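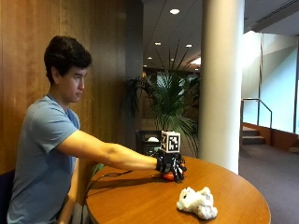
I've been wearing the Breden glove kit on and off since October, and I keep telling people to try it before they spend money on another arm. The kit is a sensor glove, a marker cube that sits on top of it, and software that turns what your hand does into training data for a robot hand. You put it on, you pick things up, you put them down. I love it.

What won me over is how little stands between the person and the task. I came up on joystick rigs, where a new operator needed most of a week before they could lift a cup without crushing it. With the glove, my first session gave me 128 usable grasps before lunch, and I'd had maybe five minutes of instruction. People already know how to use their hands! It seems silly how long we spent teaching them to use something else.

The cube is the clever bit, I think. Finger sensors tell you how the hand is shaped but are pretty hopeless at telling you where it is in the room, and the printed patterns let an ordinary camera fill that in. Kazmi sells a rival kit that does it with base stations on tripods, and it's a nice piece of engineering -- but I can set up the Breden on any table with a free outlet nearby, and I do.

It has faults. The cable is too short and always wants to go over the table edge. The fingertips are bulky, so thin things like coins and cards are miserable, and if you turn your palm up the camera loses the cube. Of the 527 recordings I made last month I threw out 39, nearly all for that reason. Nutia's software flags the bad ones by itself; Breden makes you find them, and I'd like that fixed before anything else on the list.

Some folks at the Plarach meetup argue that gloves are a stopgap and plain video will replace them soon. Maybe so. I'd still rather have good finger data this Thursday than wait for it, and a small lab can get it with this kit now. Mine goes back on after lunch, with a longer cable on order.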